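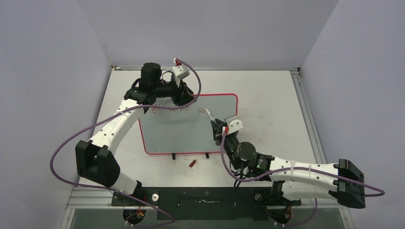

Figure 1. The small board flat on the table, marker on the right side, cap just below the frame.

Flat or Standing? Using a Small Whiteboard for Shared Notes
Project report, Practical Design course, Rakbridge

Why I picked this

I go through a lot of scratch paper. Last semester I bought a pack of 700 sheets for my study group and it was gone before finals, and most of what was on it was half a phone number or "ask about ch. 4" or an arrow pointing at nothing. So when we had to choose an everyday object and live with it for a while, I went for a little dry erase board (I already liked the red frame, I'll admit that up front).

My question was pretty simple. Do people write more on a small board when it stands up or when it lies flat? And does either way keep the writing readable?

What I used

The board has a white surface and a red border with rounded corners, and two little black feet stick out along the bottom. I'll call it the Alby, which is the name on the receipt. The markers were Skerum fine tips in red, and I wiped with a dry cotton cloth. I kept a notebook too, so yes, I used paper to study not using paper.

The testing went on for 18 days, split into 2 halves. For the first half the board stood at the back of the long table in the Heffernan study room. For the second half it was down flat in the middle of the table where everybody could reach it.

Standing up

It looked great standing up! You could read it from the door, and for a couple of days people left reminders on it. But as soon as you press on it, it wants to slide or tip back. I ended up holding the top corner with my left hand every time, and so did everyone else once I started watching for it. If you're already holding your coffee you just don't bother. Most of the notes were one or two words, written big.

Lying flat

Flat was a lot easier to write on. The board doesn't go anywhere when you lean on it, and you can rest your wrist on the table when you get down to the lower half. Notes got longer and people started drawing - mostly diagrams for the statics homework, plus one very good duck.

The downside is sleeves. If you start at the top and work your way down you're okay, but if someone has filled the right side and you're reaching over it, there goes their work. I lost an entire grocery list that way. Reading it from across the table is annoying too, because it's upside down for half the group, and small writing in red goes faint pretty fast once a cuff has brushed over it.

The cap problem

I didn't plan to write about caps but they take up a whole page of my notebook. When the board was flat, people put the cap down next to it and forgot about it. Caps roll. I found one under the radiator, and 3 of my markers dried out before the end of the second half. Snapping the cap on the back of the marker fixes it, if you remember, and I mostly didn't.

What I'd change

I'd like a shallow groove along the bottom of the frame, wide enough for a cap. I'd also try rubber on the feet so the standing position is worth using. For color I would switch to black or dark blue for anything that has to stay up overnight and save the red for headings.

The flat setup is the one I kept. The board lives on my own desk now, feet pointing toward me, and the duck got wiped off in January to make room for my lab schedule.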